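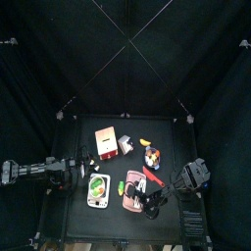
Lecture 10. Household Chores as a Test of Manipulation
Adjoa Amissah
15 April 2025

The question for this lecture is whether a machine can yet be trusted with an ordinary chore. The lecture does not ask whether a machine can perform a chore once, under supervision, for a recording; that has been possible for years. Chores are studied by reduction. The kitchen becomes a black tabletop with fabric walls, and the meal becomes a pot of toy vegetables on a toy stove, a bowl of toy foods, a cutting board and a knife. Two arms work from opposite sides. Students sometimes object that such an arrangement has little to do with a kitchen. The objection is fair in part, and we will return to it in the third section.

1. What counts as a chore

For the purposes of this course, a chore is a task with a goal that any adult in the household could state in one sentence, and with no fixed sequence of motions. "Put the vegetables in the pot" is a chore in this sense. "Move the gripper to the left and close it" is an instruction. Industrial robots have followed instructions reliably for decades. The parts arrive in the same place, facing the same way, and the program can be written once.

The household offers no such guarantee. A bowl may be full or nearly empty. A knife may lie at any angle, with its handle toward the arm or away from it. The person who used the kitchen last did not consider the needs of the machine that would use it next.

Shop-floor work falls between the two. Packing mixed orders, clearing a bench and sorting returned goods are all closer to household chores than to welding, and they are often the tasks still done by hand in plants that are otherwise highly automated.

2. Where the difficulty lies

Grasping. A pot has a rim, a wall and sometimes a handle. A banana has none of these and rolls when pushed. Fingertip pads help, but a two-fingered grip that suits one item may be wrong for the next.

Clutter. When several small pieces lie close together on a cutting board, the fingers must go down among them without pushing them off. Each contact changes the layout, and a plan made before the contact may no longer apply.

Two-handed work. Many chores require one hand to hold and the other to act. Cutting, opening, pouring and wiping all take this form. Coordinating two arms is harder than controlling either one, and the arms must also avoid each other.

Recovery. A person who drops a pepper picks it up and hardly notices. A machine must first detect that the pepper has fallen, then decide that the original goal still stands, and then find the pepper. In the course readings, failures of recovery account for more unfinished trials than failures of grasping.

3. The Vodport trials

The reading for this week is the report by Esi Akolgo on the Vodport kitchen trials, which were completed last August. The task was to clear a small table of toy foods and place them in a pot or a bowl as directed. The system made 577 attempts. Objects were moved between attempts, but the set of objects stayed the same throughout the first phase.

In the second phase, 3 unfamiliar objects were added. Performance fell, and it fell on the familiar objects as well. Akolgo attributes this to changes in how the items rested against one another. Students should read her fourth chapter closely and come prepared to say whether they accept that explanation.

Toy objects are light, firm and dry. A real pepper may be slippery, and a real pot of vegetables is heavy and may be hot. A result obtained with toys shows that the machine can locate, reach and place. It says nothing about force, heat or hygiene, and it should not be cited as though it did.

4. Position taken in this course

Machines can now do parts of many chores in prepared settings. They cannot yet be left alone with a whole chore in a home that has not been arranged for them. The shop floor will probably get there first, as the surroundings can be controlled and a worker is near enough to step in.

Reading for the next meeting: Akolgo, chapters 4 and 5; the Fevora case study, to page 19. The Doster and Ivanov papers are optional.

Written response, one page: Choose a chore you did this week. State its goal in one sentence, then identify the first point at which a machine would need to make a decision you did not notice making.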